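Who Leaves Nernstead? Cast Turnover in a Long-Running TV Drama

Project report, Television and Audiences, second-year seminar

Our group set out to answer a simple question: when a main actor leaves a long-running drama, do the viewers leave too? We picked Nernstead, a hospital series that has been on long enough for its original interns to have been promoted, divorced, buried and in one case brought back as a cousin. It has had 11 seasons and a cast list like a bus timetable, so we figured there would be plenty of departures to work with.

There were. The trouble was deciding what counted as one. Two members of the group wanted to include anyone whose name had ever been in the opening titles. The other two wanted only characters who had carried a storyline for a full season. We argued over this for most of July, when we were supposed to be collecting data, and settled on the second rule, mainly on the grounds that it meant less watching.

For audience reaction we used the fan board Kellden, which has a thread for every episode and a much longer thread for every contract rumor. We read and coded 1,262 posts. Each one was marked as angry, sad, pleased or off topic. The off topic pile grew faster than we had planned for. A single thread about the departure of the head surgeon contained a recipe, a long argument about parking, and a person selling a couch.
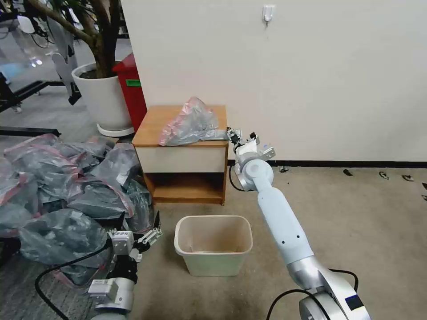
This page was last changed on Mon 12 November.

Our first finding is that fans announce they are quitting the show far more often than they quit it. We followed the posters who said they would never watch again after the head surgeon's exit, and most of them were back in the episode threads before the season was over, complaining about the lighting. We can't say whether they were enjoying themselves. It was hard to code for.

The second finding has to do with warning. When the news of a departure came out early, as it did with the head surgeon, the anger was used up before the final episode aired and the posts that night were mostly sad, with some quite generous. When a character was written out with no notice, the anger arrived all at once and stuck to the writers. The worst case was the ambulance driver known as Mushi, who got on a ferry in the middle of an episode and was not mentioned again. People are still asking about the ferry.

We also compared Nernstead with Grulell, a police drama that replaces its leads every couple of seasons as a matter of policy. Its viewers seem to treat the whole thing like a change of substitute teacher. They grumble for two episodes and then start ranking the new one against the old ones. Our best guess is that a show trains its audience in what to expect, though a proper test would need more than one comparison, and our advisor has written "yes" next to this sentence in the draft.

There are some problems with the method. People who post on Kellden are not ordinary viewers, and ordinary viewers do not leave a record we could get at. Sarcasm was a real headache. "Great, another new doctor" was coded as pleased by one of us and angry by everyone else, and we had to go back through roughly a third of the posts to check for more of the same. We had no access to ratings for individual episodes, so when we say viewers stayed, we mean they kept posting.

If we did this again we would agree on the definitions before the summer, and pick a shorter show. The coding sheet is available from the department office, along with our list of departures, which is already out of date. The anesthesiologist went last week.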